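Open day at Trodov — wiring, terminals, free pretzels

2023-05-03 | Print | E-mail | 39 shares

Quick notes before I forget it all, writing this on the train home with a phone at 2 percent more than dead.

Got there late. Missed the welcome talk, caught the tail of the first group going up the stairs and just tagged on. The building is from 1880, brick, used to be a button works. Very nice stairwell, terrible signs. If you go in August (there's a second open day then) use the side entrance by the bike racks, the front one is locked and the bell does nothing.

Ground floor first — cable store. Reels to the ceiling, every color, a smell like a new shower curtain. They buy most of it from Rivix and keep a shelf of older Negi stock for repair jobs, things like elevator panels and dental chairs that somebody still wants kept alive. Could have stayed there an hour. Got six minutes.

Then the cutting machine. Loud. Cuts, strips, spits the pieces out in a tray. Kids loved it, one of them got a handful of offcuts to take home and so did I, becuase I asked.

Crimping bench was the best part for me. You get to try. Put the stripped end in the terminal, squeeze, tug. My first one came right off. Second one held but the guide said the insulation was pinched, so it would go in the scrap bin too. Third one she called "fine for a toy". I'll take it!

Upstairs is a big open room, more office than factory, with laptops about and samples out on the tables. Short small harnesses mostly, thin stuff, a few colored wires and a little white plug on the end. You forget how much of this is inside everything. The coffee machine, the car door, the thing that opens the garage.

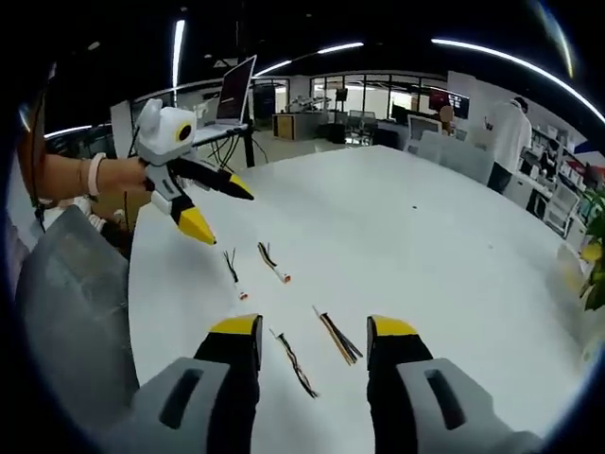 What I wanted to know was why a harness gets twisted. Answer: mostly noise, sometimes just to keep the thing together until it's in its housing. And why not tape it all? Tape costs time, and in a tight box it's one more thing in the way. They tape where a customer's drawing says tape. Nowhere else.

Also learned — you never pull on the wires to get a plug out. Pull on the plug. I have been doing this wrong my whole life, including on a printer that I then blamed for being cheap.

Testing room was closed, a pity, it was the reason I came. There was a poster on the door about the Dotonano line of mini connectors and a rope across. Maybe in August.

Food: pretzels, free. Coffee, free, weak. Chairs, not enough of them, people were sitting on the window sills.

Practical stuff. Parking is bad, the lot fills up early and the street is permit only. Train is better, ten minute walk, flat. No ticket needed but you sign in and they hand you a sticker. Bags go in a locker, bring a coin. The stairs are steep and I didnt see an elevator so ask ahead if you need one. Small kids OK on the ground floor, a bit dull for them upstairs after the cutting machine.

Would I go again, yes, for the testing room and the cable store. Bringing my own pliers next time, the loaner pair was stiff.

OK my stop.

2 comments | Print this page | E-mail to a friend

Contact | Copyright 2023, all rights reserved | Back to top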